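Bread box on a tablecloth, yes or no?
Drekville Home Forum > Kitchen and Dining

marmalade_jo
Started 19/10/2024
Hi all! I finally bought one of those big domed white containers, the plastic kind with the rounded lid, and it has been living on the dining table because my counters are hopeless (tiny, and the toaster has claimed most of them). My problem is the tablecloth. Every time somebody reaches for the bread the cloth bunches up, and I'm forever smoothing it back down. Do I move the box or give up on the cloth?

nisirham_nan
Oh, keep the cloth! I've had a white one on my table since March and it makes the whole room feel cared for. Put a felt pad underneath and it will hardly budge.

T_Zwane
I have to disagree with nan, sorry. White cloth plus bread means crumbs plus jam, and I have three kids. I'd go bare table and a wooden board under the box. Wipe it and you're done.
Tshepo Zwane

nisirham_nan
Well, I raised three myself and we had cloths the whole time, Tshepo! A hot wash takes out jam if you get to it the same evening.

marmalade_jo
You're both making sense, which doesn't help me one bit, ha. I do love the white on white, and the lid is so shiny it brightens up that dull corner.
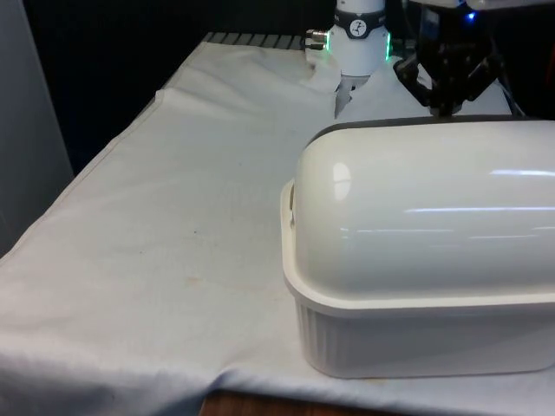
hlongwane_kitchen
Should the cloth be ironed before the pad goes down?

nisirham_nan
Iron it first, let it cool flat on the table for a while, then lift one half at a time and slide the pad under.

T_Zwane
Fine, but I'm still on team bare table. Let us know what you decide, Jo.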